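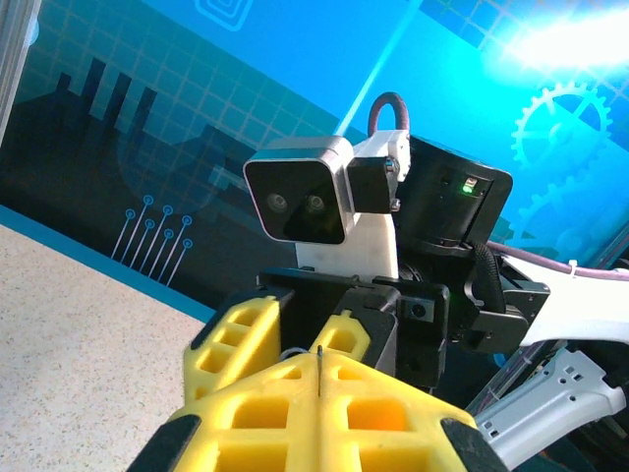
Moving a savings account to a joint name

Posted in Money and Household, February

My partner and I have 2000 saved in an account with Woltari, in my name only. We'd like it in both names before we move house. The branch in Jonitz has closed and the phone line keeps sending me back to the website. Can I add a second person to the account, or do we have to open a new one? We both have current accounts elsewhere if that matters.

Grundetti
You can't add a name to that type of account. I tried it last year. You open a new joint account online, both of you upload ID, and then you move the money over yourself. Ours took 5 working days to open. Check whether yours is fixed term first - if it is, you may lose interest by taking the money out early. Leave the old account open until the last interest has been paid in.

Lò
Just ring them at 8 in the morning, you get through then.

saltmarsh_2
Agree with the first reply. One thing to add: both of you need proof of address, and they wouldn't take a mobile bill from us. A council tax letter was fine. Do it before you move, or you'll be changing the address on two accounts as well.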